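Politics and Protest, Week 5: Who gets counted in a crowd?
Notes to go with Martti Hakala's lecture

Welcome back, everyone, and thank you for the lively emails about last week's reading (I have read them all, even the very long ones!). This week we move on to crowd figures, and why two sides can stand in the same square and go home with such different numbers.

Our main case is the Skastholm march of July, called after the regional assembly put off its election for the second time. The organisers' newsletter gave 1,476 people. The police log gave 114. Now, it is tempting to say that somebody must be lying, and perhaps somebody was, but do please hold that thought for a while. The police figure was taken at the bridge before the speeches began, and the organisers added up signatures gathered all afternoon -- so they were measuring rather different things.

Aino Hakala's chapter on Tristow is the one to read slowly. She argues that governments fear the photograph more than the figure, and she is very good on how a half-empty square can be made to look full, or the other way about. Have a look at her notes too, as there are some lovely bits tucked away in there.
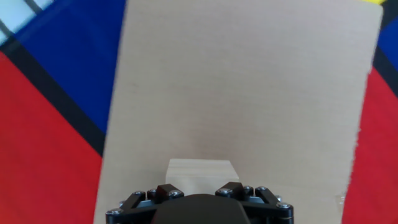

Crowd density is the part people find dry, so we shall do it with our hands in the seminar. Each group will draw a square on paper and fill it with markers, first loosely and then shoulder to shoulder, and work out the total both ways. A small block of pale wood like this one does nicely as a marker, and a sheet of plain cardboard stood upright can be your town hall wall, with the crowd pressing up towards it.

For next time: read Lindqvist on banned flags, pages 2 to 5, and bring one newspaper report of a demonstration, from any country you like. Short answers to the Skastholm question are due on 15th September, in my pigeonhole or by email.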